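How Do You Shop for a Robot?

Have you ever saved up your pocket money for something big, and then found out it needed batteries as well? Buying a robot for a packing room is a bit like that, only with more sums and a good deal more waiting.

Katia Gentile plans the spending at Tandska, where over 1000 cardboard boxes go out of the door every week. Before she chose a robot arm, she wrote down the jobs she wanted help with – lifting boxes, turning them round and folding their flaps. Then she asked what kind of gripper (that's a robot's hand!) would suit cardboard, which can bend if you squeeze it too hard.
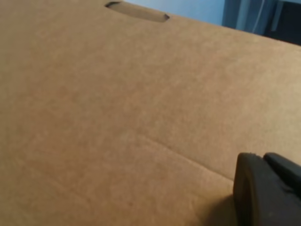 Next came all the extras. A robot needs a strong stand, a safe space to move in and people who have been taught how to use it. Katia put aside 42 days for the teaching and 4 spare gripper fingers for the cupboard, as fingers do wear out in the end, just like the soles of your shoes.

Her shopping list was finished in February, and it was much longer than she had expected. Could you write one for a robot at your school?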